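검색어를 입력하세요 검색

로봇 시연회 갔다가 정리 요령만 잔뜩 배워 온 이야기

지난번에 싱크대 서랍 칸막이 글 올리고 나서 한동안 뜸했죠? 사실 Hivia에서 하는 공개 행사에 다녀왔어요. 로봇 팔이 블록을 밀어서 옮기는 걸 보여 준다길래 아이 데리고 구경이나 하자 하고 갔는데, 저는 엉뚱하게도 우리 집 부엌 생각만 하다 왔네요 ㅎㅎ

입구에서 Silvia Michalík 씨라는 분이 안내를 해 주셨어요. 체코 분인가 했더니 슬로바키아 분이시래요. 한국어가 저보다 또박또박하셔서 깜짝 놀랐어요! 설명을 들어 보니 이 로봇은 물건을 집지 않고 팔 끝으로 살살 밀기만 한대요. 같은 색끼리 모아 달라고 하면 블록을 하나씩 밀어서 붙여 놓는 식이에요. 속도는 좀 답답한데 이상하게 눈을 못 떼겠더라고요.

보면서 제일 먼저 든 생각이 "아, 양념통도 저렇게 하면 되겠다"였어요. 저는 양념통을 정리할 때 꼭 전부 들어내서 식탁에 늘어놓고 시작하거든요. 그러다 전화 한 통 오면 그대로 저녁까지 가고요. 집에 와서 통을 선반에 둔 채로 옆으로 밀어 가면서 짝을 맞춰 봤더니 훨씬 수월했어요. 간장은 식초 옆으로, 고춧가루는 후추 옆으로, 그렇게요.
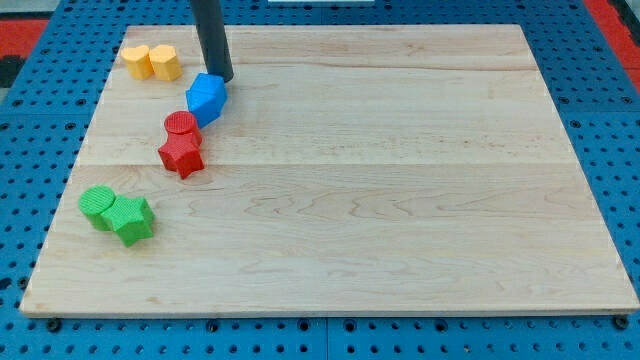
그리고 밀어서 정리하려면 한쪽이 비어 있어야 해요. 선반이 꽉 차 있으면 어디로 밀 데가 없잖아요. 저는 양념 선반 오른쪽을 한 뼘 비워 놨어요. 처음엔 아까웠는데 장 보고 온 날 새 병을 잠깐 올려 두기에도 딱 좋아요. 대신 그 자리에 영수증 올려놓기 시작하면 끝입니다 (제 남편 얘기예요).

행사장에서 하나 더 배운 건 나무판 이야기예요. 시연이 끝나고 제가 Silvia 씨한테 나무가 참 곱다고, 집에서 쓰는 도마는 왜 그렇게 금방 거칠어지냐고 여쭤봤거든요. 로봇 얘기는 안 묻고 도마 얘기만 물어서 좀 죄송했어요. 그래도 친절하게 본인 집에서 하는 방법을 알려 주셨어요.

- 씻은 다음 마른행주로 닦고 세워서 말리기. 눕혀 두면 아랫면만 축축해서 휘기 쉽대요.
- 결이 까슬해지면 고운 사포로 결 방향을 따라 살살 밀기. 가루는 물기 꼭 짠 행주로 닦아 내고요.
- 다 마르면 도마용 미네랄 오일을 얇게 바르고 하룻밤 두기. 남은 기름은 아침에 닦아 주세요.
- 집성목 도마는 물에 담가 두지 않기. 이음매가 벌어질 수 있어요.

저는 오일을 2번 발랐는데 두 번째 바른 날 색이 확 살아났어요. 식용유는 끈적해지고 냄새가 나니까 쓰지 마세요. 제가 예전에 해 봤다가 도마 하나 버렸어요 ㅠㅠ

아이는 나중에 직접 조종해 보는 순서가 제일 재밌었대요. 줄이 꽤 길었는데 4명씩 불러서 금방 빠지더라고요. 다음 행사는 6월에 또 있다고 하니 가실 분들은 편한 신발 신고 가세요. 앉을 데가 별로 없어요. 주차도 좀 빡빡하니까 버스 추천이요!

사포는 제가 쓰는 게 몇 번인지 포장을 버려서 모르겠네요. 철물점에서 도마 다듬을 거라고 하니까 골라 주셨어요. 다음에 가면 번호 적어 와서 댓글에 남겨 둘게요.

최근 글
서랍 칸막이, 우유갑으로 만들기
누렇게 된 플라스틱 반찬통 되살리기
냄비 뚜껑 세워 두는 법 4가지
베란다 공구함 정리하고 남은 것들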